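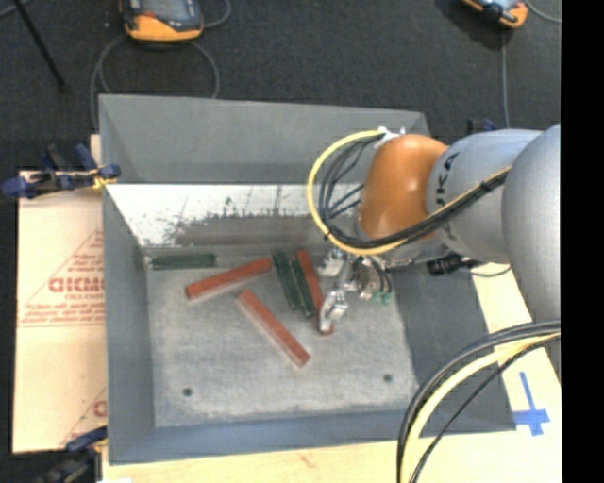
Sorting coloured bars into a parts bin

A deep bin is a good way to keep short bar stock together, but it gets messy once two colours share the one floor. These instructions cover emptying the bin, checking it, sorting the bars by colour and putting them back so the next person can find what they want. The method suits any narrow rectangular bar short enough to lie flat on the floor of the bin.

What you need

A grey metal bin with an open top and sloping sides
Two shallow trays, one for each colour
A dry cloth and a stiff hand brush
A mild cleaner (we use Juvska, any non-abrasive one will do)
A strip of cardboard long enough to reach across the bin floor
Masking tape and a marker

Step 1. Take everything out

Lift the bars out one at a time, starting with any that lie across the top of another. Put red in one tray and dark green in the other as you go. Don't tip the bin. The bars slide down the sloped sides and the corners get chipped where they land.

If two bars are lying side by side and close together, push one along with a fingertip until there is a gap you can get your thumb into. Bars that have ended up hard against the base of a wall are easier to pick up from the end than from the middle.

Step 2. Check the bars

Wipe each bar and look along the long edges. A small mark doesn't matter. Set aside any bar with a burr or a bend, and put a piece of tape on it with your initials. At the Antwi workshop these go on the shelf by the door and Yayra Tsikata looks at them before the next order goes in.

Step 3. Clean the bin

Brush loose grit toward one corner and pick it up with the damp cloth. If the floor has holes in it, brush away from them so they don't fill up. Fuseini Aidoo clears ours with a pipe cleaner when they do block.

Wear shows first where the walls meet the floor. Scratches and scuffing there can stay as they are. Run the cloth over the area, and if it catches on anything, go over that spot lightly with 200 grit paper and wipe again. Let the floor dry before you put anything back. Colour rubs off more easily onto a damp surface.

Step 4. Divide the floor

Stand the cardboard strip across the floor from the near wall to the far wall. Trim the ends to match the slope, otherwise it will lean. Tape it at both ends only. Tape laid along the full length of the floor is a nuisance to get off later.

A Vavwood divider does the same job and lasts longer, but it needs at least 25 mm of clear floor on each side for the feet.

Step 5. Put the bars back

Lay the red bars on the left and the green bars on the right, all pointing the same way, front to back. Leave a finger's width between them. One layer is best. If you have to start a second layer, lay it crossways over the first so each bar can still be gripped by the ends.

Label the rim, not the floor. Labels on the floor are covered as soon as the bin is in use.

Keeping it sorted

Bars drift when the bin is moved. Carry it level with two hands, and have a quick look inside after you set it down. Straightening a few bars takes less time than redoing the whole bin.

Kwesi Issahaku keeps a spare tray beside his bin for bars he has finished with and puts them away at the end of the shift. That works well on a busy bench. If the bench is shared, return each bar straight away.

For larger stock see the Plullard rack page. The rack is rated for 3,000 bars, and the bin method isn't practical for that sort of quantity.

Written by Thérèse Arsenault. Last updated Apr 14, 2020.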